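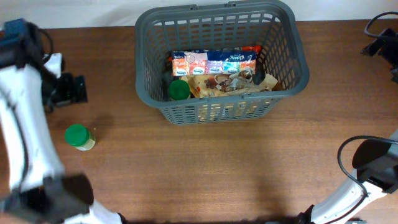

ELTHORPE HOME REMEDIES READING PANEL
Minutes of the January meeting, held on Monday at 6.15 pm in the upper room

Present: Hamisi Langat (Chair), Eda Marsh, P. Þorgeirsson, J. Coyle, R. Anand (minutes)
Apologies: S. Whitlow

1. Minutes of the previous meeting
The minutes were agreed, subject to one correction. Under item 5, "goose grease" should read "goose fat" to match the wording of the letter received.

2. Matters arising
2.1 The lending copies of the handbook have been returned, with the exception of number 4. Mr Coyle will write again to the borrower.
2.2 The Chair reported that the pharmacist has agreed to read the revised chapter on burns and scalds. The sentence recommending butter has been struck out. The chapter will now open with cool running water for twenty minutes and the circumstances in which to seek medical help.

3. Readers' letters on coughs and sore throats
3.1 The Panel received 129 letters in response to the autumn notice. Ms Marsh had sorted them by main ingredient and circulated a list. Honey and lemon accounted for 32 of them. Onion syrup, thyme tea and salt-water gargles made up most of the remainder.
3.2 Mr Þorgeirsson asked that the onion syrup entry give a quantity of sugar, as the present draft says only "plenty". Ms Marsh will compare the letters and propose a figure.
3.3 It was agreed that every entry containing honey must state that it is not to be given to a child under twelve months. The warning is to stand at the head of the entry and not in a footnote.
3.4 A letter recommending a cloth soaked in paraffin and worn about the neck was discussed. The Panel agreed that it should not be printed. The Chair will reply to the correspondent.

4. Skustum
4.1 Mr Coyle introduced a paper on Skustum, the chest rub mentioned by several older correspondents. The rub is no longer sold and the recipe supplied by one reader includes camphor oil in a quantity the Panel was unable to check.
4.2 Ms Anand proposed that Skustum be mentioned in the historical introduction only, without the recipe. Mr Þorgeirsson asked for his view to be recorded that the entry be left out altogether. The proposal was carried, four in favour and one against.

5. Printing
5.1 Two quotations had been obtained. The lower was for 499 copies with a stapled spine, that being the most the printer can supply at the smaller-run price.
5.2 The Panel accepted the lower quotation. Ms Marsh asked that the paper be heavy enough to take pencil notes, and Mr Coyle will request a sample.

6. Index
The Chair noted that "chilblains" is indexed under both C and F (feet, sore). Both references are to be kept. "Stings, wasp" and "Stings, nettle" are to be separated.

7. Any other business
Ms Anand asked whether readers might be invited to write in on hiccups. Deferred to the next meeting.

The meeting closed at 7.50 pm.

Actions
Mr Coyle: letter to borrower; paper sample
Ms Marsh: sugar quantity, item 3.2
Chair: reply to correspondent, item 3.4
Ms Anand: index corrections, item 6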